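Lists > Household and Garden > Archive > July

Re: Worn paint inside metal boxes, is it worth repainting?
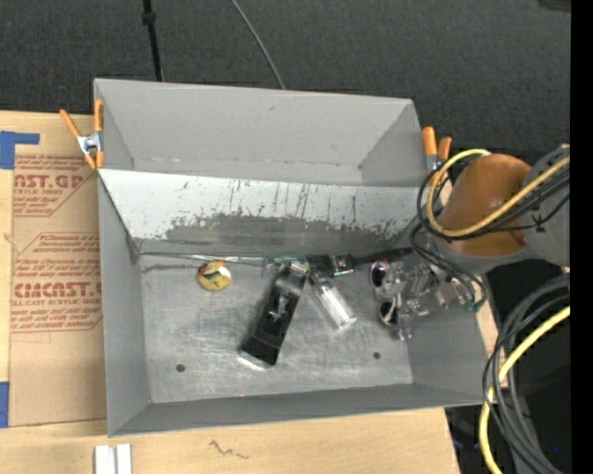 Paint worn through on the sloping panel, bare metal on the floor.

July, 21:40
Posted by the list member in Hustden

Hello all,

Thank you for the question from Wastton. I quote it first, so that new readers can follow.

> I have an old metal cash-and-letters box from my aunt's shop.
> The outside is fine but inside the paint is coming off in
> flakes, and the flakes get into everything. My neighbour says
> to strip it all to the metal. My brother says to paint over it
> and forget it. I don't want to spend a whole holiday on it.
> Also, does it matter which paint? The shop in Emdale has only
> one kind for metal, and the tin says it must dry 24 hours
> between coats. Is this serious or can I go faster?

I have painted the insides of boxes, drawers and two bread bins, so I can say what I do. Other people on this list have more experience with cars and gates and they may correct me.

First, do not strip everything. If the old paint holds well, it is a good base for the new one. Take a plastic scraper and push it against the edge of each bad place. What comes off easily must come off. What stays can stay. After this I sand the edges until I cannot feel a step with my finger. I use 100 paper for the step and finer paper for the rest. One warning: if the box is really old, the paint can have lead in it. Then please do not sand dry. Use wet paper, wear a mask, and wipe up with a cloth that you throw away. There are small test kits for lead and I think it is better to buy one before you begin.

Second, grease. I believe most failed paint jobs are from grease, also mine. A box for coins and letters was touched by hands every day for years. Wash it with warm water and washing-up liquid, rinse it, dry it, and then wipe it with white spirit. Do not touch the inside afterwards without gloves.

Third, the bare places need primer. Normal metal paint on shiny metal looks nice for 6 months and then it comes off like the skin of a boiled potato. If your box has zinc on it (dull grey, sometimes with a pattern like ice flowers), ask for a primer which says it is for zinc. The Groen shop on the market square in Hustden sells small tins, and they also send by post.

About the 24 hours: yes, it is serious, above all in a closed space. Inside a box the air does not move, so the paint dries slower than on a flat plate. Leave the lid open and put it where there is some wind but no dust. I once closed a drawer after one night and I had to open it with a knife.

And a different opinion, if you allow. When coins slide on the bottom of a box, no paint will stay there for long. I leave the bottom bare now, I rub it with a little wax, and I paint only the walls and the lid. For letters you can cut a piece of felt or thick card and lay it in.

I would be glad to know from others if the water-based metal paints are better than before. I tried one some years ago and it was soft for weeks. Also I still look for a small brush with a bent neck for the corners, the one I had is lost.

Greetings from Hustden

Contact the list owner | © Household and Garden list | Message 771 | Back to top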